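Chapter 7
Buying the Robot: Reading a Vendor's Claims

A brochure for an automation product is written to get you to a meeting. It isn't false, in most cases, but it answers the questions the seller likes. This chapter is about the other questions. We will follow one product through the whole of it: the Cheon bench cell, sold by Hencombe as a two-arm system for taking apart and servicing used desktop computers.

Hencombe's pitch is short. The cell "handles the full teardown," it "adapts to any tower," and it pays for itself at 50 machines a day. Each of those phrases ought to slow a buyer down. Full teardown starting from what state? Any tower, or any tower of the makes the seller has tried? And 50 a day over what shift, with how many people standing by to clear jams?

Take the first phrase. A computer that reaches a repair shop is closed, dusty, and often missing a screw or two. Someone or something has to open it, set it down the right way, and find the parts. If a person does that, the cost of that person belongs in the price of the cell. Cables are the next worry. They bend, they hide behind one another, and a gripper that does well with a rigid block may do badly with a bundle of wires. When you look at any picture of a cell at work, ask which of these jobs it shows and which it leaves to your imagination. 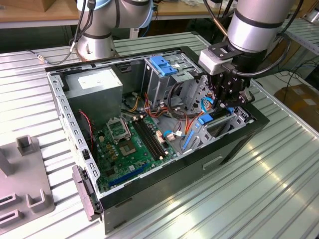

7.1 What a picture can and can't tell you

The tower is on its side with the panel off, and one arm has its two-finger gripper in among the cables by the drive cage. So the arm can reach into an open case. A buyer may fairly take that much from it. Whether the fingers went on to free a plug, how long they took, and how many tries were needed are matters for a test log, and Hencombe's brochure has no log.

Dodstead, a refurbishing shop we will return to in Section 7.2, asked for one before signing. The shop also asked to bring its own computers to the trial, the ugly ones included. Its rival Urby asked for neither and bought on the strength of a demo. We will compare the two contracts line by line.

Before you read on, write down what you would want measured in a one-day trial of the Cheon cell. Keep the list. You will need it for the exercises.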